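Repair evenings return to Grisisness for the winter

Good news for anyone with a wobbly chair or a cupboard that won't shut — the Grisisness repair evenings are back from November, and they're running twice as often as last year! Doors open at 6pm in the old Juken showroom on the harbour road, with 21 workbench places each evening and tea for whoever turns up early.

Last winter the evenings were mostly lamps, toasters and the odd bicycle. This time furniture gets a proper corner of its own, with clamps, glue, sandpaper and a good stock of hinges and screws. Rekik, the timber yard, is giving its offcuts, and Uçar, the ironmonger's on the square, has put together a box of spare knobs and handles that you can rummage through for free.
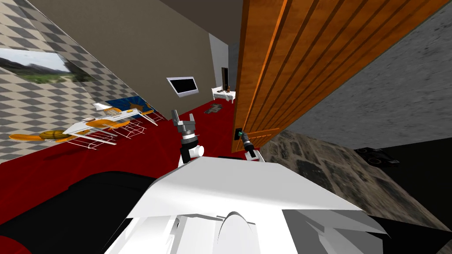

One regular, who mended a whole set of kitchen chairs last year, said the later start would make all the difference, as the old 4pm slot had meant choosing between the repair bench and the school run. She hoped the glue would be given enough time to set before the lights went off.

It will be! Anything that needs to dry can stay overnight and be picked up the next morning between 8 and noon. Put a label on it with your name and phone number, please, as two very similar stools went home with the wrong families in the spring (both have been swapped back).

There is no charge for a place. Parts from the stock shelf are sold at cost, and most small jobs last winter came in at under £2. Larger pieces are welcome as long as two people can carry them through the side entrance. If you need a van, ring the timber yard before lunch and ask whether the delivery round is coming your way.

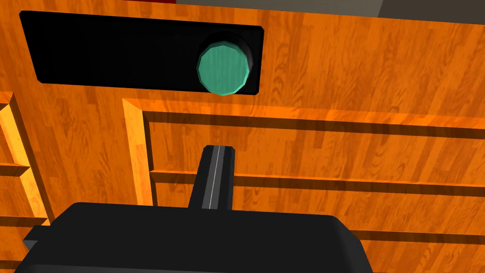
What to bring

Bring the broken thing, all the bits that fell off it, and any old screws you've kept in a jar. Drawers should be emptied first. For upholstery, bring your own fabric, as the stock shelf has only webbing and tacks.
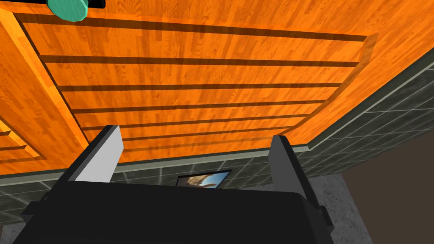

A finishing session has been added too, and it's the one I'm most looking forward to. It covers stripping, staining and waxing, with some 40 sample boards to try things out on before you go anywhere near your own table. Stain is easy to overdo. If you love a really orange wood, like the big panel here, test it on a scrap first and look at it again in daylight. Pale oak and dark walnut shades will be on the bench as well, along with clear wax for people who'd like to leave the colour alone. Places for this session go quickly, so put your name on the sheet at the ironmonger's counter.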